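Dedetari 98 Dust Cloth for Desktop Electronics
Sold by Vieira Office & Home

Item no. 200-64
Pack of 4, black
In stock, ships from our Fimdale warehouse

A soft black cloth for the things on your desk that have keys. It comes out of the bag ready to use, it goes in the wash when it gets ugly, and it has no app.

Overview

Every desk has a calculator on it that was last cleaned by the previous owner of the desk. The keyboard gets wiped now and then, the monitor gets a sleeve dragged across it, and the calculator sits there collecting crumbs between the 7 and the 8. The 98 was made for this sort of job. It has enough grip to pick up dust from between rows of keys and it's thin enough to fold to a point and work into the gaps.

We tried gray first. Gray cloths show you exactly how dirty your calculator was, and our testers found this upsetting. Black hides everything until laundry day, when you can deal with it in private.

How to use it

Switch the calculator off. If it's the solar kind and has no off switch, turn it face down for a minute or accept that you'll be entering a few sums along the way. Hold the calculator steady with one hand near the edge of the table. Bunch the cloth in the other and start at the side, where the case meets the keys, then work across one row at a time. Lift the cloth and refold it after each row. Finish with the display, using a part of the cloth that hasn't been anywhere near the keys.
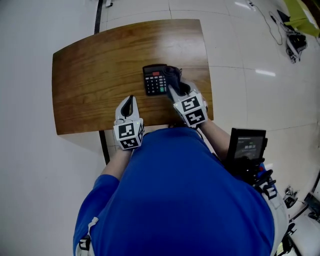 Go lightly over colored keys. On a lot of older machines the color is printed on top of the plastic, and a good hard scrub will leave you with a clear key that only you know the meaning of. The same goes for any numbers that are already looking thin. A 3 can become an 8 with enough neglect, but it can become nothing at all with enough enthusiasm.

The cloth is meant to be used dry. For sticky patches, dampen one corner with plain water, wring it out until you're sure, and then wring it again. Never pour or spray anything onto the calculator itself. We have had that phone call.

It also does remote controls, card readers, desk phones (if you still have one, we salute you) and the top of a wooden table once you've moved everything off it. We don't recommend it for eyeglasses. It won't hurt them, but you'll be wiping off calculator dust with calculator dust.

What you get

4 cloths, black, with stitched edges
1 drawstring bag, also black, which you will mistake for a fifth cloth
1 care card

Care

Machine wash warm with other dark things. Skip the fabric softener, which leaves a film and makes the cloth slide around like a bar of soap. Tumble dry low or hang it over the back of a chair. The cloths come out of the first wash slightly smaller and noticeably fluffier – both of these are normal. Wash before first use if you plan to clean anything white.

Good to know

The edges are stitched flat and won't catch on raised keys. The care label is sewn in with a short thread and can be snipped off. Please snip the label and leave the hem alone.

Cloths left balled up on a desk have a way of ending up in somebody else's office. There's a hanging loop in one corner for this reason, and we can report that it has made very little difference.

If you have the larger printing calculator from Soltby, the kind with the paper roll, you'll want to take the roll out first. The cloth will pick up paper lint happily, and then it will give all of it back to you on the display.

Questions we get

Can I buy just one?
No. We sold singles for a while, and people kept ordering three more.

Does it come in other colors?
See the note on gray.

Will it take off marker?
Dry-erase marker, mostly. Permanent marker has a pretty clear name.

Is it scented?
It is not, and we'd like to know who keeps asking.

Customer comments

"I do the books for two shops and my calculator had a 5 key that stuck every time. Did the whole thing with one of these over lunch and the key works now. I am a little embarrassed by what came out. Only complaint is the bag, which I have now washed twice." – Kátia Teixeira

"Does what it says. Cloth arrived folded into a very small square and stayed creased until I washed it." – verified buyer

Returns

Unused packs can be sent back in the original bag. Used cloths can't, for reasons we hope are clear. If a seam comes loose in normal use, send us a photo and the item number and we'll mail you another pack.

Related items

Dedetari soft brush, narrow
Soltby paper rolls, box of 64
Vieira desk tray, shallow

Page updated 8 Nov 2023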